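Progress report to the Bahrami Fund
Prendport Computer Refurbishing Project
Covering the period through the end of January

Dear friends at the fund,

Thank you, first of all, for your patience with this report. It was meant to reach you before the holidays, and then the school district sent over its second load a good deal sooner than we had planned for, and everyone who can hold a screwdriver was kept busy with it. I hope the news inside makes up for the wait.

When I last wrote, we had just signed the lease on the workshop on the Stokorport side and were still sitting on folding chairs. We now have proper benches, good light, and shelves that hold the desktops upright, so they no longer have to be stacked three deep on the floor. Your grant paid for the benches and the shelves. The light came out of our own savings, and I would spend that money again tomorrow, as tired eyes were costing us more than we knew.

Now to the numbers you asked for. We have taken in 433 desktop computers. Of those, 376 have been opened, cleaned and checked, and 200 have gone out to families and to the two after-school rooms in Erkbridge. Another 111 are being kept for parts — a bad board here, a cracked case there — and the rest of the checked machines are waiting for memory or for a drive before they can leave us.

Memory is the part of the story I'd like to spend a little time on, as it is where most of our hold-ups come from. Many of the donated machines reach us with the memory already pulled. The processor is usually still in its socket, and the boards themselves tend to be in decent shape, so it would be a shame to send them off for scrap. What we do is open each case, blow out the dust, look over the board, check the coin cell, and then set the machine aside by the type of memory it takes. Once we have a good batch of one type, we order for the whole batch and fill them in a single afternoon.

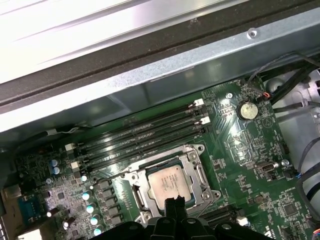 Akihiko Tanabe would rather we stopped ordering in batches altogether and kept a standing drawer of the two most common types, and he told me so again last week, adding that a family waiting on a computer doesn't much care how neat our order sheet is. I have come around to his way of thinking. It will tie up a bit more cash on the shelf, but we would get machines out the door sooner, and I have moved some money within the supplies line to try it through the spring.

The other slow spot has been drives. The district removes them before anything leaves its buildings, as it should, and so every machine needs a new one. Toshio Murakami has found a supplier who will sell to us by the carton at a fair price, with returns allowed, and the first carton is already half used up.

We did have one disappointment. The Saturday class for parents had to be put off, mostly for lack of a room with enough outlets. The library has offered us its downstairs room starting in the spring, and we would like your okay to carry the class money over until then. It is a small amount, and none of it has been touched.

Spending is otherwise on track. Benches and shelving came in slightly under budget, cleaning supplies slightly over (we go through a great many swabs), and the full sheet is attached with the receipts.

If any of you are passing through Prendport, please do stop in. The kettle is usually on by ten, and we would love to show you around the workshop. I'll send the next report once the spring batch is out.

With warm thanks from all of us at the workshop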